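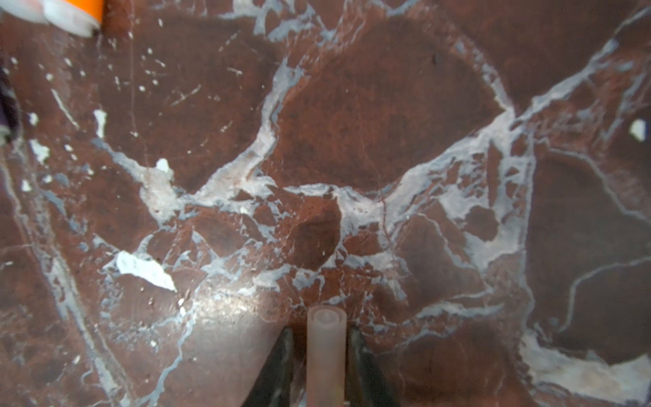 How Robots Learn by Being Shown

Think about how you learned to tie your shoes. Someone probably did it slowly in front of you, then did it again, and then you tried. You got it wrong a few times. After enough tries your hands knew what to do.

Some robots learn in a similar way. Scientists call it learning from demonstration. A demonstration is when someone shows how a job is done.

What does the robot see?

A robot arm can have a small camera near its gripper, at the part called the wrist. The gripper is the robot's hand. Many grippers have just two fingers, which open and close like tongs.

A wrist camera moves wherever the hand moves. It gets a very close view, so a tabletop can fill almost the whole picture. The two fingers poke in from the bottom. If you held a camera against your own wrist and pointed it at your fingertips, you would get a view a lot like it.

To you, a red stone table with white veins is easy to understand. You know the veins are part of the stone and can't be picked up. A computer has to learn that. A picture is stored as a long list of numbers, one set for each tiny dot of color. A white spot in the stone and a white scrap of paper can have nearly the same numbers. Shiny stone is harder still, as light bounces off it and makes a pale patch that moves when the camera moves.

The Wullport test

Sandamali Karunaratne studies robot learning at a lab in Wullport. In April her team wanted to answer one question: does a robot learn better if it practices on many different tables?

They used a robot arm they call Stinow. The job was to pick up a small object and put it in a tray. A person guided the arm through the job while the computer saved two things, the pictures from the wrist camera and the way the arm moved. One time through the job counts as one demonstration.

The team made two sets of lessons. Each set had 200 demonstrations.

In the first set, every lesson took place on the same plain gray table.

In the second set, the lessons were shared out among 11 different surfaces. There was wood, cloth, plastic, and patterned stone.

Next, a computer program named Etemix studied each set. It looked for links between what the camera saw and what the arm did next. When the object is on the left side of the picture, move left. When it is between the fingers, close them. No one typed in those rules. The program worked them out from the lessons.

What happened?

Both versions of the robot were tested on 3 tables that neither had seen before. Each version got 46 tries.

The robot that learned on the gray table had trouble. It often reached for a bright spot on the tabletop and closed its fingers on nothing. The robot that learned on many surfaces did much better. It still missed sometimes, mostly on shiny tables.

The number of lessons was the same for both, so extra practice can't be the reason. The team thinks the second robot did better because the tabletop kept changing in its lessons while the job stayed the same. The program learned to pay less attention to the pattern under the object.

The result has limits. The team tested one arm and one job. A lab in Eide is now repeating the test with a different gripper, to see if it comes out the same way.

Try it yourself

You need a friend, a few small objects, and a cardboard tube.

Close one eye and look through the tube with the other. Ask your friend to put an object on a patterned blanket or rug. Try to find it and pick it up while looking only through the tube. Then try again on a plain table. Which was faster? Were there times when you reached for part of the pattern?

Words to know

Demonstration: one time through a job, done so that a robot can learn from it.

Gripper: the part of a robot that holds things.

Surface: the top or outside of something, such as a tabletop.

Wrist camera: a camera fixed close to a robot's gripper.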